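1/ Thread on the packing table at the Bilgate unit. Reset it this month, writing down what I changed while I still remember.

2/ Background: the table handles outgoing orders for Wukuvton. 2,722 parcels crossed it between January and April. It was bought as a meeting table and the height is wrong for standing work, so it now sits on 900 mm legs.

3/ Old cleaning routine was a dry brush at the end of the day. The brush moves grit around. Grit under a carton being turned is what marks the finish. 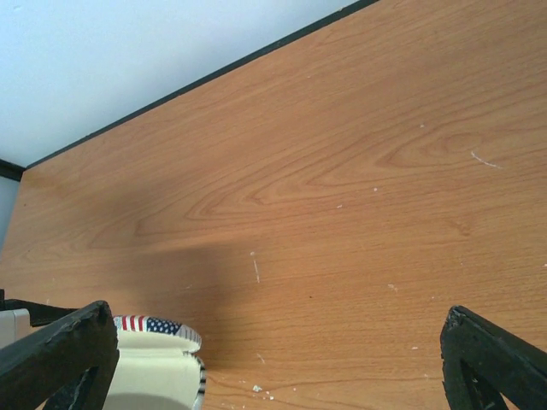

4/ Surface condition comes first, before layout or storage. I check it under side light, from a low angle, with the overhead off if possible. The pale scratch on the right side of the top is the kind you can miss from straight above. The white specks are easier: lift them with a damp microfiber cloth, then dry. I leave scratches alone unless a fingernail catches in them.

5/ Current routine: vacuum with the soft nozzle, damp cloth along the grain, dry cloth. Takes 3 minutes. No spray polish. Polish transfers to the cartons and labels lift at the corners.

6/ Someone will ask about a cutting mat. We had one. It curled at one end within a month and tape stuck to it. Knife work moved to the side bench and the mat went with it.

7/ Next: printed packaging. Majali supplies the patterned stock, and I look at each new batch before it goes on the shelf. Things I look at: edge of the print against the edge of the material, smearing on the light areas, and whether the texture breaks up the ink.

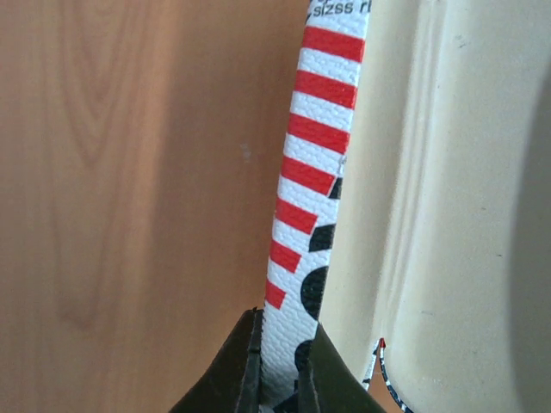
Red diagonal bands on white, black rounded shapes down the right side. Pebbled surface.

8/ Texture matters for labels. A pebbled face gives the adhesive less contact than a smooth one. I press from the center outward, wait, then try a corner. If the corner comes up, the label goes on a smooth panel.

9/ Slanted patterns also make a crooked label harder to judge by eye. Square it to the edge of the package and ignore the stripes.

10/ Layout. Packages waiting for a label sit at the far right. The middle of the table is for the work. Anything finished goes to the Plondosden rack behind me and does not come back. Before this, finished and unfinished shared a side and I relabeled up to 7 a week.

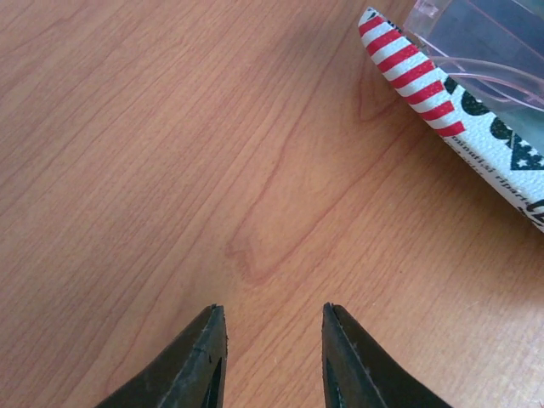
11/ Placement notes. The flag-print one in the corner is on the correct side. I use the big loop in the wood grain as the center mark — free, already there, doesn't peel like the masking tape cross did.

12/ Still open: lighting. One side of the top is brighter than the other and I keep drifting toward it. Going to try a second lamp on the left before moving the table. Will add to this thread once the lamp is up.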